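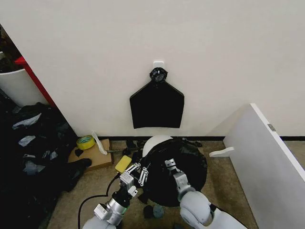

A black plastic bag on a wall hook, with a lined bin on the carpet.

Esther Wanyama would like it known that she was never married to the drummer. "We shared a van," she says. "People look at old photographs and decide things."

The designer is in her Bridton studio, drinking tea from a measuring jug and declining to say how old she is. Various websites have a go. One gives her a degree in law, another a twin. Her own account is plainer: a childhood over a dry cleaner's, a sewing machine at 7, and a Saturday job taking up trousers for men who lied about their inside leg.

She left school at 17 to join the wardrobe department of a touring theatre, where she learned to get an actor out of a soaked doublet in under a minute. "It's the most useful thing I know, and I've hardly used it since."

Her first label, Ulla, lasted two years and produced one good coat. It was bought by a television presenter, worn on air, and described by a newspaper as "brave". Orders followed, then invoices, then a letter from the bank. Wanyama keeps the letter and not the coat.

Shemweta, the label most people know her for, began with 18 dresses and a rented church hall. The heating failed on opening night and the audience kept their anoraks on. "From the stage it looked like a mountain rescue meeting," she says. "But they bought the dresses."

Fame of a sort came later, through her marriage to the actor Kotero, who uses the one name and, she points out, is called something much longer on the gas bill. They met at a fitting. He wanted wider lapels and she told him no. The gossip pages have had them separated every April for years, which she puts down to his habit of going fishing.

Does it bother her to be introduced as his wife? She thinks about this for longer than seems wise. "At parties, no. At my own shows, a bit."

She turned 50 not long ago, a fact she lets slip while complaining about her knees, and then asks me to leave out. I say I will think about it. Her next collection is mostly trousers, all of them with proper pockets, and she is already cross about the buttons.

"They sent me navy," she says, holding one up to the window. "Does that look black to you?"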